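Students pack up a bedroom for robotics project

26 June 2018

A student robotics club has reached the halfway point of a project that asks its members to collect everyday handling tasks at home, using hand-held grippers in place of a full robot arm.

The Tanasarn club meets after classes and has 93 members this year. They were split into small groups at the start of term and each group was given a household job to work through. The jobs include folding towels, clearing a desk, putting groceries away and packing small items into boxes.

Sakda Ratanaporn, who coordinates the project, said the packing job had been the most popular choice and also the slowest to finish.

"A towel is a towel, more or less," Ratanaporn said. "With packing, every item wants a different grip. You pick up something stiff, then something soft, and you have to change how hard you squeeze."

Each student holds one gripper in each hand and works at normal speed. The recordings are sorted by task and will be used in December, when the club plans to train a two-armed robot it calls Prumine. 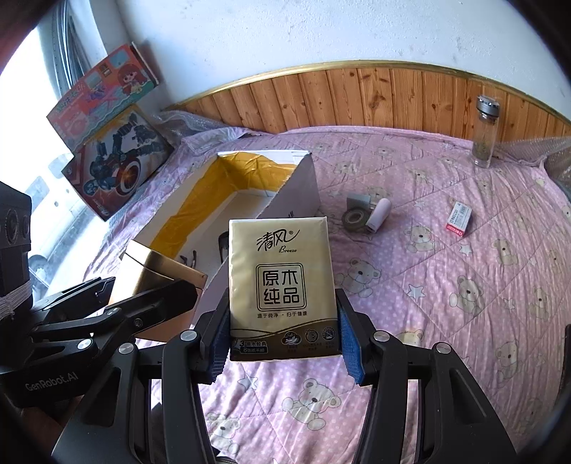 3 min read

The packing groups work on beds, floors and kitchen tables. Club rules say the surface should be left much as it would be on any other day, so a patterned bedspread stays on and nearby belongings are not cleared away. Boxes, tape and chargers are all allowed to stay within reach.

Soft packets have been a particular topic at club meetings. A packet of pocket tissues held upright between the two jaws has to be gripped firmly enough to stay put, but it creases if the student squeezes too hard. Bottles and small cartons bring their own problems, and members have been asked to write a line or two in the logbook whenever an item gives them trouble.

The club set a target of 400 recordings per group. Ratanaporn said a recording counts only if the student completes the task without putting the grippers down. Attempts where an item is dropped and picked up again are kept in a separate folder, as the club wants Prumine to learn how to recover from a mistake.

Members check one another's work before it is accepted. A recording is sent back if the jaws are hidden for most of the task or if the lighting changes too much partway through. Groups working beside a window have been advised to finish a full set in one sitting.

Students in their first year are doing most of the recording, while older members look after the software. The program that sorts the files, Trirkine, was written by a group of 4 over the last summer break. It has been rewritten once already after it began mixing up left-hand and right-hand files.

The club will take its results to the Vemov student showcase, where teams present a working demonstration and answer questions from a panel. Prumine will be asked to pack a box with items chosen on the day. Last year the club entered with a wheeled robot that sorted bottle caps by colour and finished in the middle of the field.

Ratanaporn said he would be happy with a robot that could place three different items in a box without help.

"We're not setting our hopes too high," he said. "If it can handle something soft and something hard in the same run, that will be a good result for a first try."

Recording continues until the end of term. Students who want to join one of the packing groups can put their names on the sheet outside the club room. New members need to attend one practice session before they take a pair of grippers home, and equipment has to be signed back in before the next meeting.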